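The Village That Kept Its Cinema

At seven in the evening the lights in the main street of Seldale go down a little, because the shops close, and then there is only one bright place left. It is the door of the Tilahun, a cinema with one screen and 572 seats. I came there first in May, on the bus from Gatdale, and I thought I would stay for one film. I stayed four days.

I should explain that I grew up in a town without a cinema. We had films at home, on tape, and my father stopped them when the soup was ready. So for me a film was always a thing that could be stopped. In Seldale I met people for whom this idea is almost an insult.

Sosina Lemma has sold the tickets for 15 years. Her window is small and she has put a cushion under her elbow. "People ask me what is the film about," she told me. "I say, go in and find out, it is warm inside." She does not like trailers. She closes her eyes when they play, even the ones she has heard so many times that she can say the words.

The building was put up by a wool merchant who wanted a concert hall. The concerts did not pay, and the hall was turned over to films before the plaster in the upstairs rooms had been painted. Some of it is still not painted. The balcony has very good wood, the toilets are cold, and the curtain is a dark green which Obed Owusu, the projectionist, calls "pond." He opens it by hand. There was a motor once, but he said it pulled too fast and made the audience nervous.

Obed let me sit with him in the projection room during a matinee. The old film projector still stands there beside the digital one, and he oils it every month. Two times in a year he uses it, for films that the distributor Valtard keeps on reels and sends by road in heavy cans. On those evenings the balcony is full, and people turn their heads to look up at the small window where the light comes from. I asked him if the picture is better. He thought for a long time and said that it moves a little, like something that is breathing.

Of course there were bad years. When large screens became cheap, families in the valley bought them, and the winter audience became very thin. Algirdas Kazlauskienė, who was manager then, remembers a night with two people in the hall, a husband and wife who had quarreled and sat in different rows. He played the film to the end. He tells this story without smiling, and I believe he was proud of it.

What helped, in his opinion, was the soup. His successor, Saron Asfaw, began to serve it in the lobby before the evening film, lentil or potato, with bread from across the street. Farmers came for the soup and then it seemed to them impolite to leave. She also moved the evening film half an hour later, so that people with animals could finish their work. These are small changes, and I do not want to say that they would save every cinema. The town also pays for the heating, and without this there would be no soup and no film.

I asked Saron if she has a television. She laughed and said yes, a big one, everybody has. She watches the news on it, and cooking, and football when her brother visits. But she cannot watch a film on it until the end. After half an hour she gets up to water the plants or to look for her glasses, and when she sits again she has lost who is married to whom.

Khang Giáp, a student who cleans the hall after the late film, sees it differently. He watches most things at home, at night, with headphones, and he likes that he can go back and hear a sentence again. For him the cinema is good for comedies, because other people laugh — and sometimes they laugh at the wrong place, which he enjoys even more. He finds many single gloves under the seats. They are kept in a box near the ticket window.

On my last evening they showed an old sea story that I had seen as a child, in pieces, between one plate and another. I had never known that the captain's sister comes back. She has a long scene near the end, on a staircase, and during it I could hear somebody behind me folding a paper bag very slowly, trying to make no noise.

The bus to Gatdale leaves from in front of the bakery, and the last one waits if the film is long. The driver does not put on the radio. When I came home I sat down in my coat, thinking still about the sister on the staircase, and I did not want to watch anything.

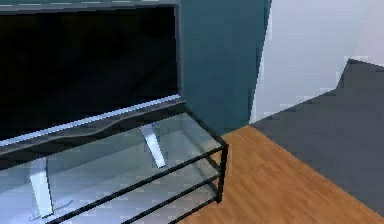
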